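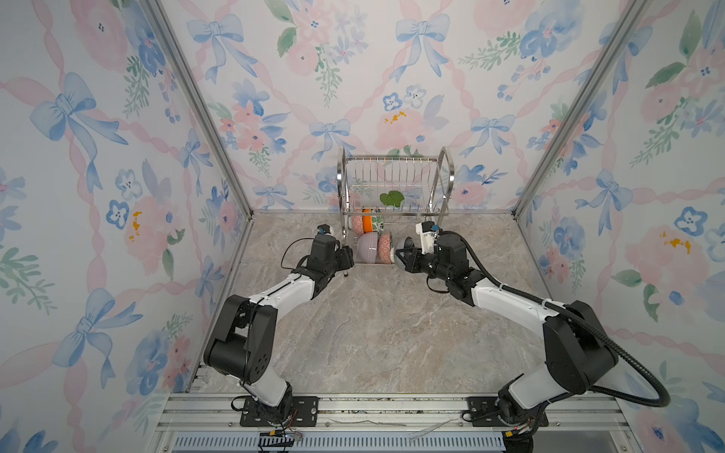
The Wallpaper Comes Back to the Kitchen

Bianca Crăciun hung her first roll of kitchen wallpaper in February, over a coat of beige paint she had never liked. The pattern was roses and ribbons, the kind her grandmother had in a hallway. She did the wall behind the table, waited a week to see if she was tired of it, and then did the rest of the room.

"I had a white kitchen for nine years," she says. "I kept it clean and I didn't look at it."

Flowered paper was common in American kitchens for much of the last century. Then came plain paint and white tile, and the old paper was steamed off by people who swore they would never put it up again. Anyone who has scraped three layers of it from a plaster wall knows why. The paste was hard to shift, and the grease of many dinners had soaked in near the stove.

Dultard, a small paint and paper store on the edge of town, gave up its wallpaper counter for a long stretch and kept the sample books in the basement. The books came back upstairs two years ago. The store now keeps 40 patterns on hand and can order many more. Small flowers sell best. Stripes sit on the shelf.

What kind to buy

Most kitchen paper sold today has a vinyl face, and that is the kind to ask for. It takes a damp cloth. Plain paper is prettier in the hand, but a splash of tomato sauce will stay in it for good. Crăciun bought a vinyl paper called Solier for the main walls and a cheaper peel-and-stick sheet, Alow, for the inside of the pantry door.

She would not use the peel-and-stick kind on a big wall. It stretches if you pull it, and then the pattern won't meet at the seam. On a door or the back of a shelf you can get away with it.
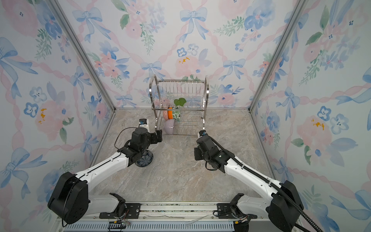
Getting the pattern to meet

A ribbon or lattice design is harder to hang than loose flowers. The lines run from one strip to the next, and the eye goes straight to any break. Check the repeat on the label before you order. A long repeat means more waste at the top of each strip, and you may need an extra roll. Buy it at the same time as the others and look for the same batch number on all of them.

Start from a plumb line, not from the corner. Few corners are straight, and hers were off by enough to tilt a whole wall of bows. She cut the paper a little past each inside corner and began the next wall with a fresh line. 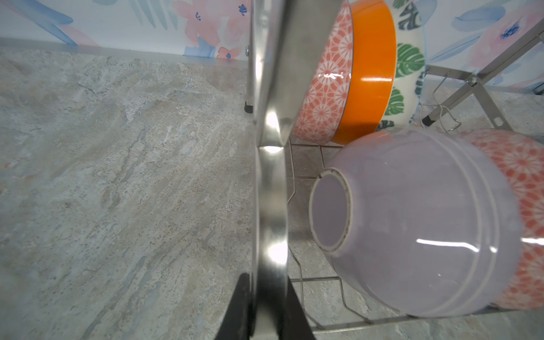
The seam where wall and counter meet takes the most abuse in any kitchen. Water sits there, and paper that runs all the way down will curl. A narrow strip of metal trim or a bead of clear caulk closes the gap. Let the paste dry fully first. Crăciun waited five days and used caulk along the sink side.

Choosing a counter to go with a busy wall is mostly a matter of picking up one quiet color. Grays and soft tans are safe. She had planned on a new counter from Avcı, a stone yard that quoted her a price she didn't care to repeat, and in the end kept the one she had. The whole room came in under $1000, counting the paste, the tools and one ruined roll.

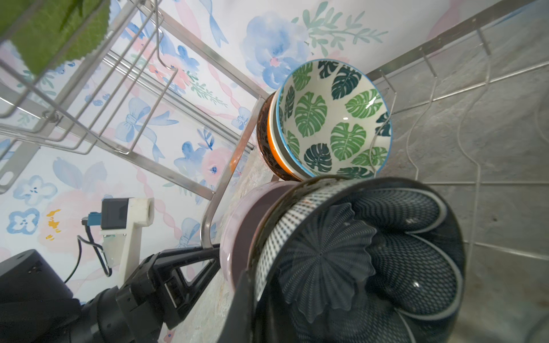 Dishes were the part she had not thought about. Hers used to be on open shelves, and against the new paper they looked like a yard sale. She moved the mixed ones into a cupboard and left out a few in solid colors. Friends have told her she should have kept the patterned plates where people could see them. She may switch them back in the spring, when she gets to the last stretch of wall over the refrigerator.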